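Resources > Automation > Checklists > Benchtop cells

Plakeck benchtop pick-and-place kit: pre-purchase safety checklist, simulated cell

Monday, February 16, 2026
By Joon-young Maeng 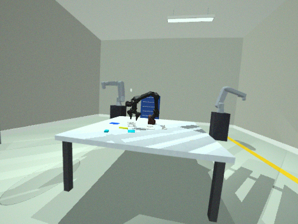 Heltstead is looking at the Plakeck kit for the small-parts sorting bench. The supplier, Stuvurard, sells it in two stages. You get the simulated cell on a trial licence first, then the arm, gripper, controller and table plate if you go ahead. I ran our usual bench checklist against the simulated cell and the paperwork that comes with it. No hardware has been inspected. Anything that needs the real arm is marked HOLD and goes on the April list.

Results are OK, FIX, HOLD or N/A. FIX means Stuvurard or Heltstead has to do something before an order is placed.

SECTION A. Documents and licence

A1. Operating manual supplied, in English, matching the software version.
Result: OK
Manual and software are the same release. The gripper chapter is thin.

A2. Risk assessment template supplied.
Result: FIX
The template covers the arm and leaves the gripper out. Finger pinch is the first thing our operators will ask about. I have asked for the gripper to be added or for a separate sheet.

A3. Stopping time and stopping distance data supplied for the arm.
Result: FIX
There is one table, at one payload and one speed. We need it at the payload we will run. Stuvurard says the data exists and will be sent.

A4. Trial licence terms allow use for risk assessment work.
Result: OK
Confirmed in writing. Screens and exports can go in our own safety file.

SECTION B. Cell layout as modelled

B1. Arm base position matches the intended installation.
Result: FIX
The default scene puts the arm near the far side of the table with open tabletop in front of it. Our bench is worked from both long sides, so the base will have to move. Moving it in the editor is easy enough, but the reach limits have to be re-entered by hand afterwards and there is no prompt to do it. Whoever sets up the cell needs that as a written step.

B2. Table modelled at correct size and height.
Result: FIX
The supplied table is a generic one. Replace it with ours before relying on any clearance. I took a set of clearances with the default table to learn the tool and then deleted them so they don't end up in the file.

B3. Other machines within or near the work area identified.
Result: OK, with comment
The scene has two more arms on pedestals beyond the table, both light grey. In our case the neighbouring machine is the labelling unit. Swap the pedestal arms for a block of the correct size and mark it as an obstacle. If you leave them in, the collision report lists them, and a reader will assume we own them.

B4. Fixed furniture included (cabinets, shelving, benches).
Result: OK, with comment
There is a tall blue cabinet behind the black arm. Ours is in a similar spot but the doors open toward the bench. The model has no way to show an open door as a temporary obstacle. Workaround is to save a second layout with the door drawn as a thin panel and run both.

B5. Floor marking shown and consistent with site standard.
Result: FIX
A yellow line runs along the right side of the floor in the default room. It is part of the room model and has no function in the software – the arm does not slow or stop for it. Site standard is a marked boundary 500 mm out from the furthest reach. Draw our own and remove the supplied one.

B6. Access and exit paths modelled.
Result: FIX
Add our actual doorway and the path to it. The room file can be replaced completely, and I would do that before trying to edit the walls.

SECTION C. Arm and gripper behaviour in simulation

C1. Speed limit can be set and locked.
Result: OK
Limit is behind a supervisor password. Tested by logging in as an operator and trying to raise it. Refused and logged.

C2. Gripper approach to the table is limited.
Result: FIX
The default program brings the fingertips down very low over the tabletop. On a real table with any variation in height that is a contact risk for the fingers and for the hand of anyone clearing parts. Raise the approach height to 35 mm and use a slow final move. The setting is under Tool, then Approach.

C3. Parts of different colour and shape can be loaded.
Result: OK
The sample parts are blue, yellow, teal and cyan pieces, plus white ones. Our own part files imported cleanly.

C4. Low-contrast parts are detected.
Result: FIX
White parts on a white tabletop are hard to pick out by eye and I would expect trouble with a camera too. We handle white caps every day. Either specify a dark mat in the quote or have Stuvurard demonstrate detection on a pale surface. My preference is the mat.

C5. Effect of room lighting can be tested.
Result: OK, with comment
The default scene throws strong bands of light and shadow over the tabletop, a fair stand-in for our bench on a clear morning. Light direction and strength can be changed. Run the detection test with at least two light settings and keep both reports.

C6. Stop function in software behaves as documented.
Result: OK in simulation, HOLD for hardware
The on-screen stop works. It is not an emergency stop and must not be recorded as one.

C7. Restart after stop requires a deliberate action.
Result: OK in simulation, HOLD for hardware
Needs reset and then start, as two separate actions. Holding down start during reset does nothing.

C8. Loss of part during a move.
Result: HOLD
A dropped part can be triggered from the Faults menu and the arm stops. What the real gripper does when air or power is lost is not covered in the manual. Question sent.

SECTION D. Physical items

D1. Emergency stop fitted and reachable from both sides of the bench. HOLD
D2. Guard or area sensor supplied, or confirmed as by others. FIX – the quote is silent on this.
D3. Cable routing from base to controller, no trip hazard. HOLD
D4. Table plate fixings and torque values. HOLD – values are in the manual, to be checked at fitting.
D5. Lockout point identified and labelled. HOLD
D6. Noise. HOLD

SECTION E. Training and support

E1. Operator training included.
Result: FIX
The quote includes one remote session for up to five people. Our day crew won't fit in one session, and afternoon shift can't join at the times offered. Ask for a second session.

E2. Time for an operator to learn basic stop, reset and clear in simulation.
Result: OK
Allow 15 minutes each. Do it before they see the real arm.

E3. Local service contact.
Result: OK
Service is through Fuentealba. They answered the phone and knew the product. Call-out rates are on the second page of the quote.

GENERAL COMMENTS

The simulated cell is good enough to do layout work on and I would keep using it. The main risk is people leaving the supplied room, table and neighbouring arms in place and treating the clearances as ours. Rename the default file so it can't be mistaken for the site layout.

Items A2, A3, C4 and D2 should be closed before a purchase order goes out. B1 through B6 are our work and can be done on the trial licence. The HOLD items need the arm on the floor with power isolated, two people present and this checklist printed, as the tablet version drops the comment boxes.

Next review: April, or on delivery if that comes first.

Get new checklists by email. Enter your address to join our monthly newsletter. You can unsubscribe at any time.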